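**Grout haze on brick pavers, am I doomed?**

Gwion Bowen
Okay so I laid brick pavers in our mudroom over Labor Day (my first floor ever!) and grouted them on Wednesday night, and now there's this chalky film over everything. I've mopped it 2 times with plain water. Looks great wet, dries right back to cloudy. My brother-in-law says vinegar, the guy at the tile counter says never vinegar, and I'm standing here with a mop. I did NOT seal the bricks first, if that matters. Help?

Dilek Ertürk
It matters, sorry! Unsealed brick drinks up grout like a sponge. But you're not doomed, I had this exact mess in my laundry room. Skip the vinegar while the grout is so new, it can eat at the joints. Get a sulfamic acid cleaner once the grout has had the full cure time on the bag, wet the bricks down first, and work a small patch with a stiff nylon brush. Rinse like crazy. Then rinse again. I did 16 square feet at a time and changed the water every patch, and my back has never forgiven me. Try it in a corner behind the door first, and open a window and wear gloves please.

Ardalan Shahbazi
just seal it, wet look sealer hides everything

Andor Csonka
Please don't seal over haze, you'll lock it in and then you're stripping sealer too (ask me how I know). Dilek has it right. I'd only add that you should let the floor dry a few days before judging it, brick holds water forever.

Also, before you pick a sealer, think about the color of the walls. Gray brick can go pretty gloomy with a glossy coat, and I ended up liking matte next to a warm orange-brown.
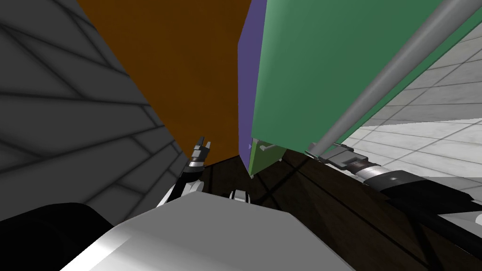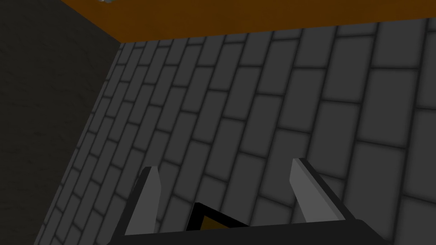

Anyway, for the sealer I'd go with a penetrating one, two thin coats, wiped off before it gets tacky. And keep the dog out overnight. Mine left prints by the back door and they're still there.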